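Small Supplier Sentiment Eases in June as Order Books Thin

Print this post | E-mail this post

The June reading of our small supplier survey slipped to 47, which places it below the neutral mark of 50 for the first time this year. Readers who follow this blog will know that a single month below neutral is not treated here as a turning point. The direction of the components does deserve attention, however, and I set out my view of them in this post.

The weakness was concentrated in forward orders. Respondents were asked whether their confirmed work for the coming quarter was higher, lower or unchanged, and 27 percent reported an increase. The remainder were divided between no change and a decline, with declines more common among firms that sell to other manufacturers. Firms that sell directly to households were noticeably calmer. Employment intentions held steady, as they tend to do in the first months of any slowdown. Owners of small firms are reluctant to release trained staff and will generally cut overtime first.

Price expectations moved very little. Input costs are still rising, according to most replies, but the share of firms planning to pass those costs on to customers has fallen. Margins are therefore under pressure, and several respondents used the comment section to say so at length. The owner of one finishing shop wrote that she had revised her price list twice since the winter and did not believe her customers would accept a third revision.
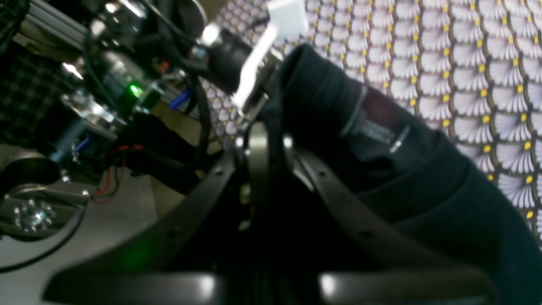 Textile and garment firms form the largest group in the survey and account for much of the June decline. Their difficulties are partly a matter of stock. Wholesalers ordered heavily last autumn, sales in the spring were modest, and the goods remain on the shelves. The imbalance is not uniform across product types. Plain dark cloth, of the navy or teal sort that lies in folds over the patterned covering in the photograph, can be carried from one season to the next without a great loss of value. Printed designs are more exposed. A repeat of pale lilac, white and grey fans with small yellow dots may suit one year's taste and be marked down the next, and the wholesaler who holds it must decide early. Respondents who deal mainly in plain cloth reported stocks slightly above normal. Those who deal mainly in prints used stronger language.

Ilari Laaksonen, who reads drafts of these posts and has spent his career in trade credit, drew my attention to payment times. At Vorine, a mid-sized distributor whose accounts he follows closely, the average invoice is now settled in 70 days. Longer settlement is an early sign of strain, and it tends to spread. A distributor that is paid late will pay its own suppliers late, and the smallest firm in the chain usually has the least room to object. The survey does not at present include a question on payment times. I intend to add one before the next round.

The picture among equipment makers was more favorable. Plekton reports that its repair and servicing division is busier than at any time since the company was formed, although new machine sales are flat. Such a pattern is consistent with customers who expect to remain in business but prefer to delay large purchases. Sethi, which leases warehouse space to smaller importers, described demand as firm and attributed part of it to the unsold stock mentioned earlier. One firm's surplus is another firm's rental income, at least for a quarter or two.

A note on method is in order, as two readers wrote to ask about it. The questionnaire is sent to 2000 firms. Replies are weighted by sector and by number of employees, and no adjustment is made for the season. I have resisted seasonal adjustment because the series is still short, and an adjustment based on so few years would add more noise than it removed. Comparisons between June and December should accordingly be made with care.

My own expectation is for a further small decline over the summer, followed by a period of stability once autumn orders are placed. The principal risk to this view lies in credit conditions. Should banks tighten terms on overdrafts while settlement times are lengthening, firms with adequate order books could still find themselves short of cash. The comments received so far contain few complaints about bank lending, and I will report on them again when the next round of replies has been processed.

Corrections and questions may be sent by e-mail using the link at the top of this post.

Search this blog
Enter keywords
Go

Recent posts
Why Settlement Times Matter More Than Interest Rates
Indotent and the Return of the Regional Wholesaler
Reading the Employment Component With Caution
Spring Survey: Stocks Rise, Prices Hold
Overtime as a Leading Indicator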